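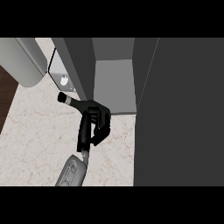 Jointed gripper or hand: picking a bottle in simulation

I have spent most of January on a dull question. The arm we are planning to buy will be bolted next to a kitchen worktop, it will be asked to pick up bottles and jars, and the budget covers one end effector. Before anyone signs an order I wanted to see how the candidates cope in simulation, with the same kitchen and the same wrist camera view for every run.

The object for this round is a dark green bottle with a black cap. I chose it because it is awkward. It is heavier at the base than at the neck, it rolls when it is on its side, and it is dark enough that the depth estimate from a colour camera gets noisy along the edges. A cereal box tells you very little. Everything can pick up a cereal box.

Candidates

Calla: our name for the model of a black gripper with jointed, angular finger segments. It closes around the object like a claw and has no separate palm to speak of. Driven as one synergy, so the policy sends a single closing value plus the wrist pose.

Ojeda: a hand with four fingers and a thumb. More joints, more ways to go wrong. I reduced it to 4 commanded values, which is the least I could get away with before the thumb stopped being useful.

I left the plain parallel jaw out. We have one already and I know what it does with a bottle, namely hold it well if the approach is square and squirt it sideways if it isn't.

Set-up

The simulator is Javusance, which I have grumbled about before. Its contact solver is decent if you leave it alone. Controller is the usual Cartesian impedance loop, with the planner handing over a pre-grasp pose and then getting out of the way. Friction between finger and glass was set to the same value for both models, on the low side, as a real bottle out of the fridge is slippery.

Each model got the same set of starting poses for the bottle, 393 in all, always on its side, with the neck direction and the distance from the wall unit varied. A run counts as good if the bottle is lifted clear of the surface and is still in the fingers after a short hold with a small shake added. The shake was Kalevi Hakala's suggestion and it changed the results more than any tuning I did.

Approach

The approach is where the two differ most. With the claw I can come in fairly carelessly, because the fingers sweep a wide area when they close and drag the bottle towards the middle. The penalty is reach. Those fingers are long, and near the cabinet they want to be in the same place as the cabinet. I had to add a collision margin of 16 mm, which cost some of the starting poses outright: the planner simply refused them.

The hand goes in palm down with the fingers spread. The difficulty is the thumb. It sticks out a good way, and if the pre-grasp pose is slightly off it arrives at the bottle before anything else does. A light touch from the thumb tip on a bottle lying on marble is enough to set it rolling, and then the fingers close on air. Most of the failures I logged for the hand were of this kind.
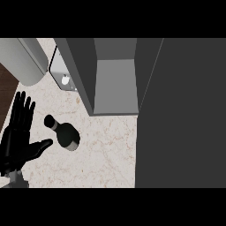 Page last changed: January, 18:04

The fix I settled on was to keep the thumb folded until the palm is over the object and only then swing it out. This adds time to each attempt, though not enough to matter for us. I also tried coming in from higher up. That helped a little on the open part of the worktop and made things worse under the overhang, so I took it out again.

Holding

Once closed, the claw is hard to argue with. It wraps the lower body, overlaps the shoulder and the bottle stays put through the shake. What it does badly is let you choose the orientation. You get whatever angle the bottle settles at. If the next step is putting it in a rack, fine. If the next step is pouring, you have to regrasp, and I would rather not regrasp glass.

The hand gave a cleaner hold when it got one. I could pick where along the body the fingers went, and the neck direction after lifting was within a few degrees of what I asked for. It was also weaker. With the fingertip force limited to what the maker's sheet allows, the shake loosened the grip noticeably, and a few bottles slid down until the shoulder caught on the thumb. Strictly these counted as good runs. I am not happy about them.

Camera

One thing I had not expected to care about: how much of the object is hidden once the grasp closes. With the claw, the fingers cover the shoulder, and from above only the upper neck and cap show past them. The pose tracker (Wakow, stock settings) will hang on to the cap and the pale band under it if it can see them, and does well enough. Turn the bottle so the cap is under the cabinet edge and it loses the thing altogether. For the hand I only have tracker logs from before contact, where everything is in plain view and it has an easy life, so no fair comparison there yet. I need to rerun with logging left on after closing. My mistake.

Also worth knowing if you copy this: the renderer pads the output with black bands top and bottom. Crop them before feeding the tracker. I left them in for the first batch and lost around 18 runs to a bounding box that had stuck itself to the lower band -- the wrist housing touches it, and the two were being merged.

Where this leaves me

For a worktop with things overhanging it, I am leaning towards the claw with the larger margin, and accepting that it can't pour. Kalevi disagrees. He thinks the refused poses will annoy people far more than a slow thumb would, and he may be right, as he has to sit with the users and I don't. He has asked for the same test with the bottle standing up, which I had skipped because I assumed both would manage it without trouble.

Jobs still open: the standing test, tracker logs for the hand after closing, and a proper sweep over friction. I also want to check whether the folded thumb trick survives a bit of delay in the control loop, since the simulated one has none and ours certainly does. The configuration files are in the usual place. Use the second branch, the first has the old finger masses in it.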